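Dubey Street swap shelf gets a permanent room, and plenty of plants

The swap shelf that has lived in the hallway of the Weston community building since April finally has a room of its own. The doors open on 20th September at 3 in the afternoon, and anybody who has ever squeezed past the coats to get at the free flowerpots will understand why people are so happy about it.

The new space is the old meeting room at the Dubey Street end of the building. It has a long wall of shelving, two good windows and — at last — tables where you can set things down and look at them properly. Household goods go along the wall, books under the windows, and plants and decorations get the tabletops.

Meenakshi Rawat started the shelf with a single box of jam jars and a note saying "take one." By the end of the summer, 880 items had passed through, everything from soup bowls to a set of curtains that was hanging in a neighbor's kitchen by the same evening.

"I kept thinking it would slow down," Rawat said. "Then I'd come in on a Saturday and find another bag of picture frames and three people already going through it. I love it. I go home with something every single time, which my husband has opinions about."

The room was painted over two weekends in a warm off-white left over from the library job. Santosh Nigam put up the shelving, 16 boards in all, cut from lumber that Handa Hardware let go at cost. He also fixed the window on the left, the one that has been painted shut for as long as most of us can remember. It opens! Go and try it.

Plants have been the surprise hit. Cuttings went so quickly over the summer that Sarita Shukla began keeping a list of who was waiting for what, and there are 20 names on it now. She'll be at the plant table on opening day with potting soil, spare saucers and advice for anyone who has never kept a houseplant alive for more than a month. Bring your own pot if you have one, and a newspaper to wrap things in for the walk home.
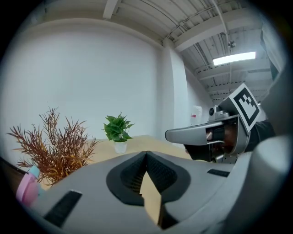
Shukla wants decorations on the same tables as the plants, so that people can see how things look together before they carry them off. She likes a real plant next to a pretend one and sees no shame in either. The tall artificial one with the feathery orange-brown branches does a lot for a tabletop, especially with the little green plant in its white pot beside it, all broad, pointed leaves. If you have an artificial plant in the attic that still holds its shape, she would be delighted to have it.

The rules haven't changed much. Things should be clean and in one piece, and small enough for one person to carry. No mattresses, no paint, no car parts. Electrical items need to go to Lalit Khurana first, at the repair bench on Grummont Lane, and he'll bring over whatever passes.

Jytte Ravn is baking for the opening, with cardamom buns promised and a second tray if the oven cooperates. There's coffee too, but please bring a mug. You can leave it on the shelf afterward if you're tired of it.

After opening day the room will be unlocked whenever the building is. Drop-offs are welcome at any time, though mornings are quieter if you have a lot to unload.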